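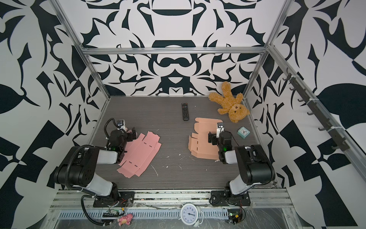

Ticket 60-97: flat mailer carton won't hold its fold
Opened by: Hazel Castellanos
Assigned to: Anas Kabbaj
Product: Trarkmont fold-flat mailer, pink and tan
Status: Waiting on supplier

Hazel Castellanos
Side flaps spring open after folding. Both colours affected, pink worse than tan. Stock is from the October delivery. No tape or glue used, as per the Trarkmont fold sheet.

Anas Kabbaj
Please confirm which way the grain runs relative to the main crease, and whether the flaps were pre-creased.

Hazel Castellanos
Grain runs parallel to the crease on tan, across it on pink. Not pre-creased.

Anas Kabbaj
Across the grain, the board needs a deeper score. Fold each flap back to 97 degrees, hold for 7 seconds, release, then close. Repeat on 2 cartons of each colour.

Hazel Castellanos
Done 31st May. Tan holds. Pink still lifts at the tuck flap — the fibres are cracking on the outer face.

Anas Kabbaj
Cracking points to a shallow score at the die. Sent to Ivone Lopes at Trarkmont with the batch label. Use tan for grey and coloured orders until she replies.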